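How Do You Buy a Robot Arm? (Bring a Calculator)

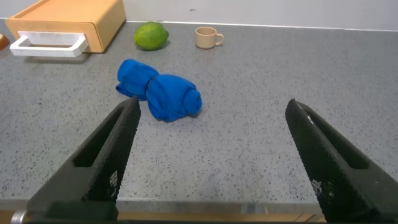
Two gripper fingers above a counter, with one blue cloth, one green fruit and a mug on it.

Say your school wants a robot arm that can tidy a counter. Easy! You find one called the Jolto, you see the price, $2,060, and you start planning what to do with your free time.

Slow down. Kamala Mathew buys equipment for the Tronddale Science Workshop, and she has read a lot of price tags. "The big number is where they start," she says.

The Jolto, you see, is an arm. Just an arm. Hands cost extra. (Imagine buying a bike and finding the wheels on page six.)

So you add a gripper, the part with the fingers. Look at the pads on the pair in the photo. They have a criss-cross pattern, a bit like the sole of a sneaker, to help them hold on to things. Pads can wear out, so Kamala puts two spare sets on her list. Then come a camera, a table clamp and a cable long enough to reach the wall. New total: $3,317.

Before you spend it, write down what the robot has to pick up. A mug is stiff and keeps its shape. A crumpled cloth can be a different shape every time, which is very rude of it. A gripper that manages one may make a mess of the other, so ask the seller to show you both.

Last, plan for time. Dagim Worku, who teaches the Tuesday class, set aside 80 minutes to set up his first arm. He spent most of them looking for the right screwdriver. It is now on the list too.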